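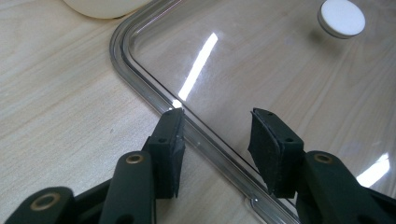
Can you still apply to the Osska student developer program if you never published an app?
A first small project is enough, and it does not need to be in any store.

I get this question every week, so I write a thread. I was a student in the program last year and now I help to read the applications. I don't speak for Osska, only for me.

First the basic things. The program gives a student a ticket to the developer days in Rudow, a bed in the hostel for the nights, and one year of the paid developer account. Travel you pay yourself. This surprises people every year, please read the page to the end.

The form closes Jan 4, 2020, at midnight in Rudow time. If you live in another time zone, calculate it before, and then calculate it again. Last year my friend Yolanda Kowalczyk sent hers four minutes before the end and she says she would not repeat it.

Last year 346 students applied and 43 got a place. I write these numbers because many think it is thousands of people and they don't even try. It is not thousands.

What you send: one small interactive project, a text about how you made it, and a paper from your school that says you are a student. The paper must have a stamp or a signature. A photo of your student card was not accepted last year, and I don't think this changed.

The project must run in 3 minutes or less. I mean that a person who has never seen it can open it and understand the main part in this time. It must also work without internet. We open them on a laptop with the wifi off. Every year we have projects that show a white page because they want to load a font from a server.

So please: put the fonts inside, put the sounds inside, put everything inside. Then turn off your own wifi and open it from a new folder with another user account. This test takes a short time and it would have saved some 8 projects from my pile.

What kind of project? Mine was a small thing which shows how tides work. You pull the moon with a finger and the water goes up on one side. It was only one screen. I was ashamed of it a little, because I saw on the forum that other people make 3D games with physics.

Later I learned that the readers liked it because it had large text mode and you could use all of it with the keyboard. I did this only because my grandmother tested it for me and she could not read the small letters.

Dexter Crenshaw, who was in my group in Rudow, made a metronome for people who can't hear well. The screen pulses and the phone vibrates. He wrote it in two weeks with one book from the library. Marisol Bellamy made a puzzle with train tracks, and she drew all the pictures by hand and scanned them.

About the text. The limit is 500 words, and it is a real limit, the form cuts the rest away without a warning. Write it in another program and paste it at the end. After you paste, scroll down and look if your last sentence is still there.

My English was worse than now when I wrote it. I asked in the forum if this is a problem. The answer from Elin Watkins, who organizes the reading, was that the language is not scored. After reading applications myself I can say this is true. Simple sentences are easy for us also, half of the readers are not native speakers.

What is difficult to read is a text which tells only that you are passionate about technology since you were a child. I have read this sentence very many times. Tell me what broke while you made the project and what you did then. One girl wrote the whole text about one bug with the back button, and I remember it still.

Can you use libraries made by other people? You can, if the license allows it and you write the list in the credits file. Code from a tutorial is also okay in small parts if you say which parts. Please don't send the Trumier sample app with other colors. We know the Trumier sample app very well :)

Can you send a team project? No, one person for one project. If you made something with a friend, each of you must take a part and make it stand alone. Birdie Whitlock and her roommate did it like this, with two halves of the same music toy, and both were read as separate projects.

Age: you must be at least 16 when you arrive in Rudow in March, not when you apply. Under 18 you need also the parent form. It is a second PDF, and the link is at the bottom of the page in gray letters, so it is easy to miss.

Someone asked me in a message about the laptop. You don't need a new one. I used the school's old machine with Baptiste, the free editor, and it was slow but it worked. If the preview freezes in Baptiste, close the console panel, it helps a lot.

Another one asked if the score is higher when you applied before. No, the old application is not even shown to us. But you may send an improved version of the same project, this is written in the rules, in section four.

One more correction, thanks to the person who wrote to me: the file limit is 100 MB for the zip, not for the open folder. I said it wrong in a reply yesterday and I have deleted that reply.

I will answer questions here tonight and tomorrow after my classes. Please ask under this thread and not in private messages, then others can read the answer too.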